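Datasets > Teleoperation > Suvel Basket

Suvel Basket: demonstrations by remote control, simulated table
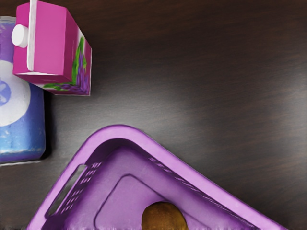 Top view of the table: kiwi in the purple basket, juice carton and blue container to the left.

This folder contains the demonstrations which we recorded in the Trundus simulator for the task "put the things in the basket". The operator moves the arm with a hand controller and looks at the rendered views on a screen. All data is simulated, there are no real photographs.

Contents

- 706 episodes, one operator per episode
- 40 episodes kept apart for testing (folder `test`)
- each episode: top view, arm positions, gripper command, one sentence of instruction

The place of the objects changes at the start of every episode. An object can be partly outside of the top view, please do not take this as an error.

Known problems

- In the first version the gripper command was saved one step too late. It is corrected since 02/06/2018.
- Some operators make a pause before they close the gripper. We did not cut these pauses.

Use

Unpack the archive and run `python replay.py --episode 12`. The licence is in the file LICENCE.txt.

Related datasets

- Salinas Drawer (3,341 episodes)
- Nurkport Cups (1,312 episodes)
- Suvel Basket, guided by hand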